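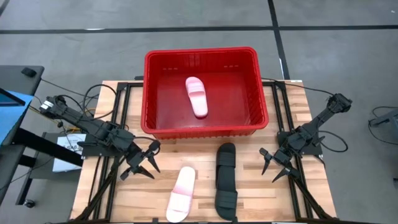

## Summer footwear swap and new drop-off times

The spring shoe collection at the Levine Street hall closed at the end of April and the tables have now been turned over to summer footwear. Sandals, slides, canvas shoes and light trainers are wanted in all sizes, children's sizes most of all. Wellingtons and winter boots should be kept at home until the autumn, as the store cupboard is full.

Please bring shoes clean and in pairs. Last month we ended up with 17 single shoes, and although Defne Sarıgül matched a few of them to late arrivals, most had to go for recycling. An elastic band round the pair is enough. Tape leaves marks on soft soles and takes a long time to peel off.

Drop-off is now from 3 pm until the hall closes at half past six. The side door on Soltani Lane will be open during those hours. Bags should not be left outside the front entrance in the morning, when the playgroup needs the ramp for pushchairs.

The swap works the same way as before. You get a token for each pair you bring, and a token can be used for any pair on the tables. Tokens from the spring are still good. Families who have nothing to bring can ask Rajkumari Rastogi for up to three tokens per child, and no form is needed.

### Repairs

Oğuzhan Bozkurt will again be mending straps and regluing soles at the back of the hall. Simple jobs take roughly 2 hours, including the time for the glue to set, so it is best to hand shoes in early and come back for them. He can't repair split footbeds or replace heels. The Feller shoe shop has agreed to take heel work at a reduced price if you mention the swap at the counter.

We are short of a few things: shoe trees, small paper bags and a second foot gauge. If you have a gauge you no longer use, Kristóf Kiss can collect it by car from anywhere on the Jestitz estate. Leave your address at the hall desk.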